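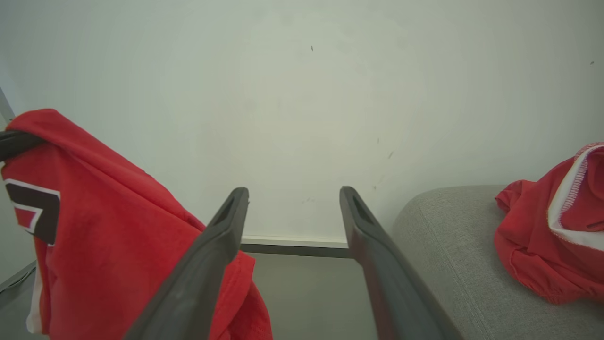 Red shirt over the black bar, plain wall behind.

June 15, 2022 – garment drying, setup notes

Share this entry · 3 shares · 2 comments

Purpose: settle on one way of hanging printed sportswear before the July series, so that drying times can be compared between garments. Up to now each of us has hung things differently and the logbook shows it.

Hanging. Shirts go over the bar, folded once, weight split by eye. Over-the-bar is worse for drying than a hanger because the cloth doubles up and bunches at the top. I am keeping it anyway. It is how people dry shirts at home, and the Zetby hangers leave shoulder points that then have to be steamed out before the next run.

Bunching is the main variable. Where the red fabric gathers on the bar it sits several layers thick, and a moisture reading taken there will say nothing useful about the rest of the shirt. Proposed reading points: one on the bar line, one mid-panel on plain fabric, one on the print. Record all three and do not average them.

Prints. Treat the black and white graphic as a separate material. A printed area breathes less than the knit around it, so the back of the print should lag. Keep it facing out and clear of the neighboring layer. Trim and side panels get a note in the log but no reading.

Wash. Pura liquid, 12 ml per load, no softener. Spin fixed at the lowest setting that still gives a repeatable starting weight. Edmund Bielecka wants a second spin speed added. I would leave that until the first one is stable.

Weighing. Dry weight before wash, wet weight straight from the drum, then every 20 minutes. Balance limit is 2,000 g, which is plenty for one shirt and a tray. Tare the tray each time. Entry 176 in the old log is off by exactly one tray and I have struck it.

Air. Room fan off, door shut, window latch closed. The Wiradeo logger goes at bar height, well away from the cloth – next to a wet garment it reads the garment. Distance from bar to wall to be measured and marked on the floor with tape.

Open items:
- Is one fold direction enough, or do we turn the shirt halfway? Turning is realistic but adds handling.
- Pilkington quote for the second rack came in at 315. Waiting on delivery terms.
- Decide the end point. I suggest dry weight plus one percent, held over two readings.
- Label the bars. Tape and marker will do.

We use cookies to remember your settings. Accept | Manage preferences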